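Saturn and the house I did not buy

My grandmother in the village read the sky every evening before she locked the hens. She had no books about it. When I moved abroad I stopped thinking about such things, and I came back to them only when I was already past forty and had to decide about a flat.

The flat was on the third floor, with a balcony to the east. The price was good and the owner wanted an answer by Tuesday. I had a pain in my stomach each time I took the pen in my hand. My friend Maja Kaczorowski told me to write to her teacher, Krishnamoorthy Thampi, who works with the Vedic system and answers letters slowly but fully. I wrote to him in September and gave my birth time as well as I know it. My mother says nine in the morning, and my aunt says it was before breakfast.

He answered me with four pages. I will try to explain the main part, and if I make a mistake in it, the mistake is mine.

In my chart the fourth house, the one of home and land and also of the mother, is ruled by Mars. Saturn was at that time passing through this house. I expected to read that Saturn brings loss, as you find on every website. Mr Thampi wrote that Saturn brings weight. A person who buys a home under this passage will probably keep it for very long, and he will carry all its repairs on his own back. He did not tell me to buy or to refuse. He asked if I was ready to be heavy in that place.

I must say that this question made me a little angry. I had paid for advice and I wanted to receive advice. I walked along the canal to Zonden and back again, and by the time I reached the bridge I knew that I did not want to be heavy there. I wanted the balcony, and a balcony is not enough reason.

So I refused, and I stayed in my rented rooms above the Kubiak bakery. The owner sold the flat within the same week to a young couple. I have met them twice on the stairs of the library and they seem content. I do not know their charts and I have not asked.

Some readers will say that I only used the planets to hear my own opinion. Maybe it is so. My brother, who is an engineer, says exactly this at every family dinner. I answered him that he also asks his computer many things that he already knows. But I think there is something more in it. The dates on which Saturn changes sign are fixed, and we can all look them up years before. What I learned is to look at such a date and prepare myself, as one prepares for winter. I put my papers in order and I finish what I promised.

One more thing for those who wrote to me after the last post. Please do not calculate the houses with a birth time you have guessed. A few minutes can move the rising sign when it is near the border, and then you read the life of another person. Ask at the office where you were born if they keep the hour. Mine keeps only the day, so I live with my mother's nine o'clock.

Next time I will write about the Moon in the eighth house, which frightens people more than it should.

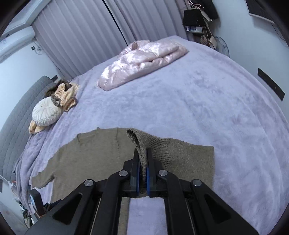
The olive-brown sweater on the bed.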